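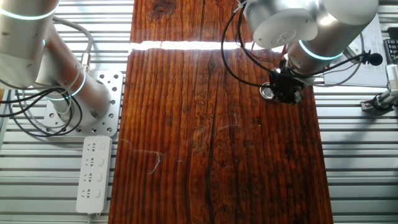
The novel began with a cargo ledger. The author of The Camley Weight, a historical novel set among the grain merchants of a small river port in the 1840s, had gone to the archive for something else, and asked for the wrong box.

"It was a tally of barley going down to the Belis wharf," she says. "Four columns, one clerk's hand, and then in May the hand changes. The new clerk can't add. I wanted to know what became of the first one."

The finished book runs to 445 pages. The draft ran to 847. She describes the reduction as a structural job. The first draft had two timelines, one following the clerk and one following his daughter twenty years later. The second was removed whole, and whatever the reader still needed from it was moved into the daughter's letters, which now close each of the book's 4 parts.

"I didn't trim sentences until the very end. There's no point polishing a chapter that's going. I made a table with a row for each scene and three columns: date, tide, and what changes. If the third column was blank, the scene came out."

The tide column surprised me. Camley is tidal in the book, and boats can only leave on the ebb. She worked out high water for each day of the story and then held to it, even where it was inconvenient.

"A boat leaves at six in the morning in chapter nine. I wanted it at night. The tide said morning, so I rewrote the chapter in daylight, and a conversation that depended on two people not seeing each other's faces had to go."

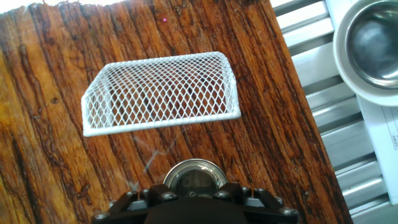
A reader at the Druler library evening asked whether anyone would have noticed if the boat had gone at night after all, and said that for her part she would gladly have traded the tide for the conversation. The author's answer was that one or two people might notice, but that this was a side issue. The tables were there to limit her own choices. Once she let herself move the water, she would start moving the prices, and the plot turns on the prices.

Those prices are set out with some care. A reader can follow the cost of a bushel from the farm gate to the wharf, including the lighterage and the fee for weighing, and can see where the missing money goes well before the merchant does. She kept the arithmetic in the dialogue, where it could be spoken by people who had a reason to be annoyed by it.

On language, her rule is to avoid words that were not in print by the year of the scene, with exceptions for narration. She keeps a list of the words she has had to replace. It stands at 259 entries.

"Most of them are dull. You'd expect machinery words to be the trouble, but it's the everyday ones for moods and habits. I'd write a line, look it up, and find it was sixty years too late. Then you have to ask what the person would have thought they were feeling."

She does not use dialect spelling. Word order and a few local terms carry the speech, and there is no glossary. An early version had one, at the back, and the two readers who tried it both said they had stopped to check it and lost the thread.
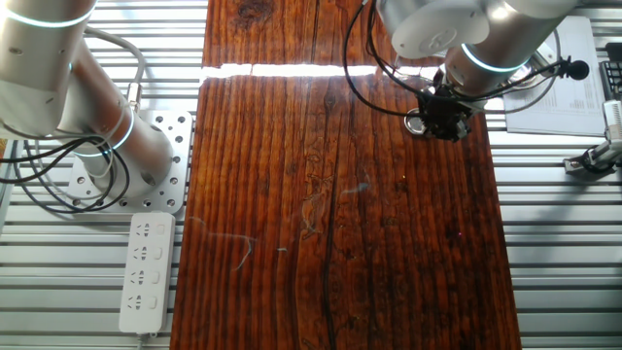 The same approach governs the documents quoted in the novel. The letters are her own work, but the ledger entries keep the layout of the originals, including the gaps where the clerk left a line unfilled. Her publisher, Kashindye, set them in a smaller type so the columns would not break across the page. Two were dropped in proof when they would not fit.

Asked whether she ever found the first clerk, she says she did, partly. He appears in a parish register downriver, with a different trade beside his name. She left that out of the book and put it in the author's note, along with the archive references and a short list of the dates she altered.

"There are three. A fair, a funeral and a bankruptcy. I moved the fair by a month so the roads would be dry. The other two I'd defend less strongly."

The next book stays on the same river and moves upstream, to the locks. She has the scene table started, and has already filled in the water levels for the first winter.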